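Section 4. Teaching a pick-and-place task by remote control

This section covers recording demonstrations with the Praltico hand controller. The sample task is the one supplied with the Moya software: move soft toys from a bed into a basket. Complete Section 3 (arm zeroing) first.

4.1 Before you record

1. Clear the bed of anything that is not part of the task.
2. Set the basket and the toys within reach of the arm you will use. Leave room between the toys for the fingers to close.
3. Route cables away from the elbow and wrist.
4. Put on the hand controller and hold still until the status light turns green.

Caution: Keep one person at the stop button whenever the arm is live. The operator cannot do both jobs.

4.2 Recording a demonstration

1. Press Record. Wait for the tone.
2. Bring the open fingers down over a toy, then close them slowly. Soft toys give under the fingers, so stop closing when the toy no longer shifts – more force does not improve the grip.
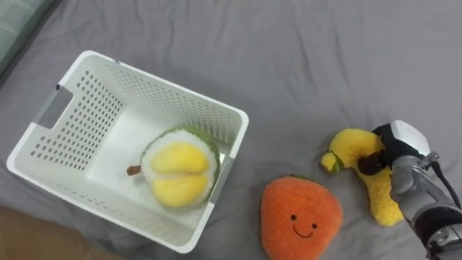
3. Lift straight up before moving sideways.
4. Carry the toy over the basket, lower it past the rim and open the fingers.
5. Repeat for the remaining toys, then press Stop.

Note: A single demonstration may run up to 180 seconds. Longer recordings are split into two files and must be joined by hand.

When working near the headboard, raise the wrist before reaching forward. The controller does not warn you about contact with furniture.
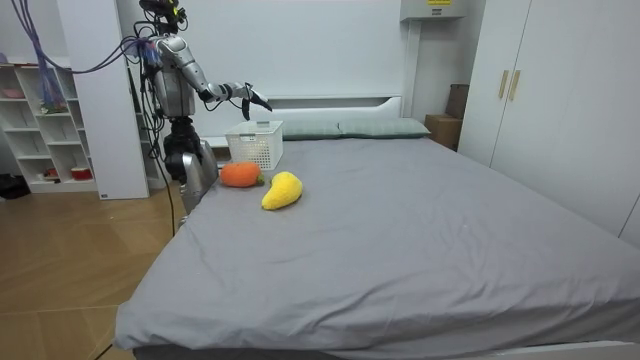 Can I pause in the middle of a demonstration?
Pauses under 3 seconds are trimmed when the file is saved. For a longer break, press Stop, discard the recording and start over.

4.3 Varying the start position

Move the basket and the toys a little between recordings, and change the order in which you pick them up. A set recorded from one layout will work in that layout and often fails in others. The reference set made at Clusmont by Marina Vrettos and Rafail Stefanou has 1,198 demonstrations, and the toys were moved after every one
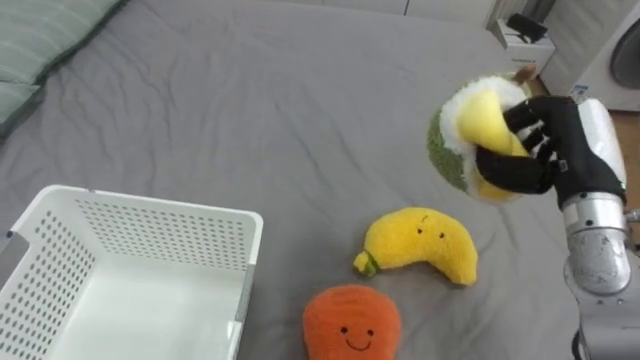
– including the ones that were later discarded. Smaller sets are fine for a first test, as long as the start positions differ.

4.4 Saving

1. Open the session list and delete any recording in which a toy was dropped.
2. Enter the operator name.
3. Select Export. Files go to the Karham folder on the control computer.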